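Prundetti method

The Prundetti method is a procedure for training a robot arm to take a processor out of a desktop computer and put one back. It was proposed by Guðlaug Grímsdóttir and is best known from a single report, dated 28 August 2023, which claimed more than the tests behind it could carry. The name comes from the workshop where the work was done.

Background

Desktop computers are awkward for robots. Sockets sit deep in the case, fans and cables get in the way, and the contacts in an LGA socket bend easily. Earlier work at Avelico used bare motherboards bolted to a bench, which removed most of the difficulty. Grímsdóttir's stated aim was to leave the board in its case.
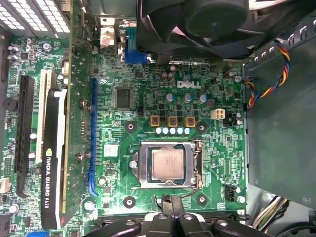
The method splits the job into 4 stages: opening the retention lever, lifting the processor, placing it and closing the lever. Each stage is learned separately from demonstrations in which a person steers the arm. A wrist camera supplies the only view, and there is no force sensor. The report calls this a strength, on grounds of cost. Critics have called it a gap — a camera cannot tell how hard a finger is pressing.

Reported results

The report gives 69 completed placements but never states how many were attempted, so no success rate can be worked out. It also counts a placement as complete when the lid closes. No computer was switched on afterward, and bent contacts were not checked for.

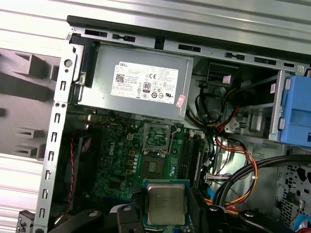 Placement is the stage most often quoted, and the one with the thinnest support. Training used 20 demonstrations per stage, all by the same operator. A processor has to go in facing the right way, and the report does not say whether the arm ever had to turn one around or was always handed it correctly aligned.

A repeat at Vasconcelos in September finished 8 placements before work stopped over damaged sockets. Grímsdóttir replied that the fingertips used there were too wide. The drawings for her own have not been released. 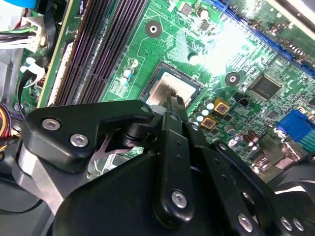 Gripper finger at the lower edge of a processor, with a light brown film of dried thermal paste on the heat spreader.

Later use

Ustano adopted the lifting stage for recycling work, where a bent contact matters less. The other stages have seen little use outside the original workshop.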